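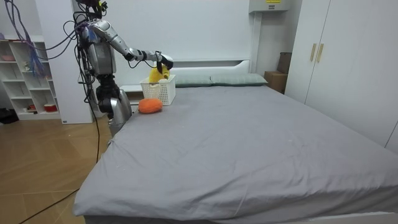
Yellow one at the basket, orange one still on the bed.

Right, quick one before I lose the evening. Results are in for the toy tidying runs and I promised I'd write them up while I still remember what we did.

Short version: asking the robot to stop and look again just before it closes its fingers helps a lot. More than the bigger model did. More than extra training data did, which stings a bit, because I spent most of November collecting extra training data.

Longer version.

The task is soft toys into a white plastic basket, up near the pillows. Sounds like nothing. Soft things are horrible though. A mug has a handle and the handle stays put. A plush toy squashes, rolls, leans on its neighbour, and when you grab it the bit you grabbed is no longer the shape you planned for. And a bed isn't a table - the mattress gives, the sheet moves with the toy, and the height you measured is wrong the moment anything presses down.

Our old policy (we call it Pruvum, Ismail's name, don't ask me) took one look at the bed, planned a reach, and then ran little chunks of motion one after another. Each chunk was planned from what the cameras saw at the start of it. Fine for the long swing across the bed. Bad for the last few centimetres. By the time the fingers close, the picture it's working from is old.

So, the change. Near the toy, the chunks get shorter. That's really all it is. Far away, long chunks, move fast, who cares. Close in, short chunks, fresh look every time. Laine had the idea of letting the model pick the length itself and I said it would never learn to, and it did, mostly. She has been very nice about it.

How it picks: the model already gives us a spread of possible next moves. If they all agree, keep going. If they start to fan out, cut the chunk there and look again. No new sensor, no new labels. Eftychia wrote the whole thing in an afternoon and then spent a week finding out why it was slower than it should of been. (Logging. It was the logging.)

Numbers. Demonstrations in the training set: 765, all of them from the same bedroom, same bed, same basket. Then 100 test runs per method, toys put back in random spots between runs.

Fixed chunks, the old way: 81 out of 100.
Chunks cut by disagreement: 96 out of 100.

A run counts if the toy ends up fully in the basket with no human touching anything. Hanging over the rim is a fail. Ashraf wanted half marks for the rim. No half marks, sorry Ashraf.

Fifteen more toys in the basket is 15 fewer times somebody has to walk round the bed, so I'm happy.

Now the bits that don't look so good, because I get grumpy when other people leave them out.

One. It is slower. Every fresh look costs time and near the basket it does a sort of dither - goes in, stops, thinks, goes in again. Ehab timed a batch and the dithering is nearly all at the rim, not at the pick. Makes sense I suppose. At the rim the toy hides the basket edge from the wrist side, so the guesses fan out, so the chunks get cut, so it looks again, and the toy is still in the way. We put a floor on the chunk length and that stopped the worst of it. It's a hack. I'd like something better.

Two. One room. I'd love to say it works in any bedroom but I have no idea. Plain grey sheet, bright toys. A patterned duvet would be a different day altogether, and I suspect a bad one. We haven't tried.

Three. The fails that are left are odd ones. With the old method it mostly missed the grab, closed on air or pinched the sheet. Now the grab is nearly always good and it's the letting go that goes wrong. Fuzzy fabric clings to the fingers a bit, the hand lifts, the toy comes back up with it and drops outside. I think the fix is just to look again AFTER opening as well as before closing. Obvious when written down. Took us three meetings.

What I'd tell someone trying this: check your chunk length before you collect more data. We had a go at the same comparison with a smaller training set and the gap between the two methods got wider, so if you're short of demos it's probably worth even more to you. Don't quote me on how much, those were a handful of runs and I didn't write them down properly.

Also, plot the spread over time for your failed runs. One line per run. I put this off for weeks becuase it seemed like homework, and then the first plot showed the problem straight away - flat, flat, flat, huge spike right before the fingers closed, and the old policy just carrying on through it.

Next: two toys touching. At the moment they start apart. When they're leaning on each other the guesses split between the two and you get an average reach, straight down the gap, grabs nothing. Laine thinks the cutting rule will sort that out by itself. I think it won't. I've been wrong once already so no bets this time.

Ismail is doing the code tidy-up. It'll go up when it's readable by someone other than Eftychia. If you want the plots before then, leave a comment and I'll send them over.

Posted January 30, 2022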